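Muleck teleoperation kit, after one month of use

November 18, 2025

I bought the Muleck kit in October, because I wanted to show my robot arm simple house tasks by hand. The price was 1075 dollars with the wrist camera included. You hold a small leader arm, and the big arm copies your movement and records it.

The setup took me one evening. The manual is short, but it is correct. Only the calibration page I had to read several times.

Leading the arm feels natural after 13 or so tries, and then you stop to think about each joint. The gripper follows my fingers well – I feel almost no delay. The narrow tips open wide and I like them better than the thick ones on my old Roseo.
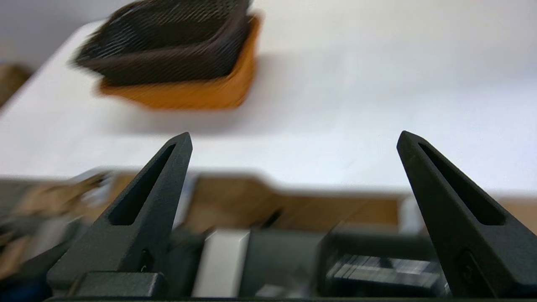
Wrist camera view in motion, with the woven basket on the white table.

The weak point is the camera. When I move the arm fast, the picture gets a strong blur, and close things suffer the most. I now move slower and switch on a second lamp. From my last 25 recordings I deleted four.

The software, Pringle, is plain and stable. I miss a button to cut the start and end of a recording.

For a patient person it is a good kit. I give it 4 out of 5 – with a better camera it would have all five.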